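Snack Tray FAQ

Hello and welcome to the questions page! I'm the person who packs every Hilow snack tray that goes out the door, and I also answer the emails, so I've got a pretty good idea by now of what people want to know. If yours isn't covered, send it through and I'll get to it (Tuesday is my admin day, so that's usually when you'll hear back).

What comes with a Hilow office tray?

You get the divided tray and your first fill of individually wrapped snacks. After that it's refills only, unless you want a second tray for another floor or the meeting room. The tray is yours to keep, even if you stop the refills.

How many snacks are in a refill?

The standard refill is 400 pieces, boxed by flavour so you can tip them straight in. It won't all fit in the tray at once! Keep the rest in a cupboard and top up as you go. A few of you have asked for a smaller box and I'm working on it, but please don't hold your breath before November.

Can I pick the flavours?

Yes, and please do. There's a tick sheet with each order. If you leave it blank I'll choose for you, and I'll warn you now that I lean heavily towards chocolate.

What's the difference between the Neten mix and the Sriwong mix?

Neten is the sweet one: chocolates, wafers, little biscuits, the odd fruit chew. Sriwong is savoury, so rice crackers, roasted peas, seaweed and a chilli peanut that I personally can't leave alone. You can go half and half at no extra cost. Just write "halves" on the sheet.

How should I arrange the tray?

However you like, it's your tray. But since I get this one all the time, I'll tell you how I do it. I sort by wrapper colour first and flavour second, because people remember "the red ones" long after they've forgotten what's in them. One kind to a compartment, and tall packets towards the back so they don't hide the small stuff. I also do one compartment at a time, starting at the back, otherwise I end up with wrappers all over the table and no idea what I've finished. 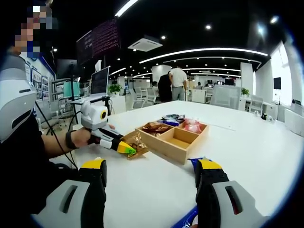

Part-way through a fill: brown foil and pink-and-red wrappers at the back, front right empty.

Do I have to use all four compartments?

Nope. Plenty of offices keep one free for tea bags or sugar sachets. I've also heard from someone who uses theirs for empty wrappers, and I've decided to be fine with that.

What about allergies?

Every box has a printed ingredients list in the lid, so please stick it up near the tray where everyone can read it. I pack nut and nut-free products in the same room, which means I can't promise any mix is free of traces. If somebody at your work has a serious allergy, I'd honestly rather you didn't order from me than take the risk.

How do I clean the tray?

Damp cloth, quick dry with a tea towel, done. Don't soak it and please keep it out of the dishwasher. If chocolate has melted into a corner, let it go hard and lift it out with a teaspoon.

Will chocolate survive summer delivery?

Mostly! I send sweet mixes out early in the morning during the hot months and pop an ice brick in. If yours arrives as one big lump, email me a photo within 2 days and I'll replace it.

Who does your deliveries?

Tisance, for metro orders. They'll leave the box at reception if you ask them to. Regional orders go by post and take a bit longer, and I can't do much about that, sorry.

Can I change or skip a refill?

Any time up until I've packed it. Reply to your reminder email with "skip" or tell me what you want changed. There's no fee and you don't have to explain yourself.

Do you do one-off trays for events?

I do, and I love them. Morning teas, open days, farewells, end-of-year things. My biggest so far was 2,348 pieces for a trade day and I was finding stray crackers under the bench for ages. Give me as much notice as you can and let me know if you'd like everything in particular colours, as some wrappers need ordering in.

Can I send the packaging back?

The cardboard boxes, yes, flattened please. Hand them to the driver with your next refill. Ice bricks too, I'm always running out of those.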